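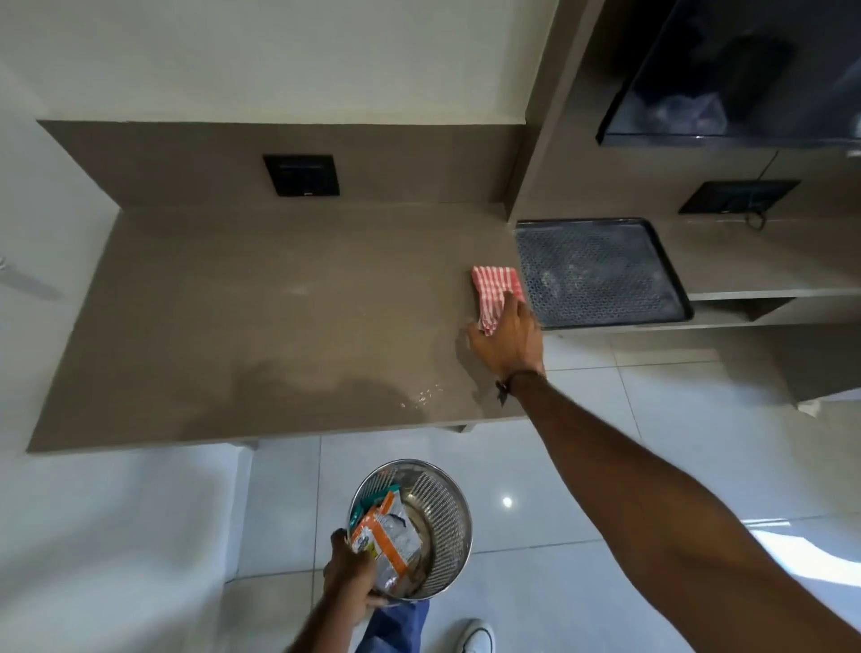

Surely everyone just makes it up, came one reply to our February notice, and if you ask two people in the same house how much cleaning they do you'll get an answer that adds up to well over a full house worth of cleaning.

We agree, more or less. It's the main thing wrong with housework surveys, including one or two we have worked on. It is also the reason for this call.

# Households wanted: the Ospina Housework Diary, Mokalstead

We are looking for 80 households in and near Mokalstead to keep a diary of unpaid work at home. Applications close on June 28, 2024.

## What we want to know

There is a popular claim that home life has become easier and that chores are now shared fairly evenly. There is another popular claim that nothing has changed since our grandmothers' day. Both get repeated with great confidence at conferences, usually on the strength of a single question asked over the phone at tea time. We don't think that question can carry either claim.

Ospina asks each adult in a household to keep their own diary, separately, and then looks at where the diaries disagree. Who counts wiping the bench after breakfast as a job? Who doesn't bother writing it down? Does the person who notices the milk is low put that in the diary, or only the person who drives to the shops?

We may find very little. An earlier pilot by our own office, Irkon Social Research, gave results so muddled that we left most of them out of the report. We have changed the diary a good deal. Whether we have improved it is something we would like to find out.

## Who can take part

- Households with two or more adults (18 and over) who share a kitchen
- Couples, share houses, adult children living with parents, siblings, whoever
- Renters and owners alike
- People who do hardly any housework. Please don't rule yourself out – we always get too many tidy people

Every adult in the home has to agree to join. We can't accept a household where one person signs up to prove a point to another, and yes, we do ask.

You can't take part if anyone in the home is paid to clean it, or if you plan to move house during the diary period.

## What you'd be doing

1. A short home visit or phone call to go through the diary.
2. Two separate diary weeks, with a gap between them. You fill in the diary each evening, on paper or online. It should be quick on a slow day. On a Sunday with visitors it will be annoying.
3. An interview at the end, one adult at a time. Other members of the household won't be told what you wrote or said.

We don't visit to inspect anything and we don't score your home. If your oven is a disgrace it will remain your business.

## Payment

Each household gets $148 once all diaries are in and the interviews are finished. If you pull out after the first diary week you'll be paid for that week at a lower rate, set out in the information sheet. You may pull out at any time without telling us why.

The money is paid by bank transfer to one nominated adult. How you divide it is up to you, although we admit to some curiosity.

## Who is paying for this

Fair question, and one more people should ask. Part of the cost is met by Grodholm, a firm that makes a chore-planning app. Grodholm would presumably be pleased to read that Australian homes need a chore-planning app. Its agreement with us says that it has no say in the questions, gets no household-level data and can't hold back the findings. We will send you the wording of that agreement if you ask for it. You won't be asked to install the app, and if anyone contacts you offering it on our behalf, let us know.

## What happens to your diary

Names and addresses are kept apart from the diaries and destroyed when the study closes. Reports will use general descriptions only ("a share house of four"). If your household is unusual enough that this wouldn't hide it, we'll talk to you before anything is published, and you can say no.

## What you won't get out of it

Please don't join in the hope of settling an argument. The diaries aren't shared between members of the household, and we won't give advice on whose turn it is. We also make no promise that keeping a diary will make your home fairer, calmer or cleaner. Some studies say it might. We haven't been convinced by them.

## How to apply

Pick up a form from the front desk at Mokalstead Library, or ask there for the address of the online version. We need the number of adults in the home, a daytime phone contact and a note of any weeks you'll be away. Leave the rest of the form blank if you'd rather talk it over first.

We'll reply to every household, including those we can't fit in. Information sheets in large print are available at the same desk.

*Irkon Social Research, Mokalstead*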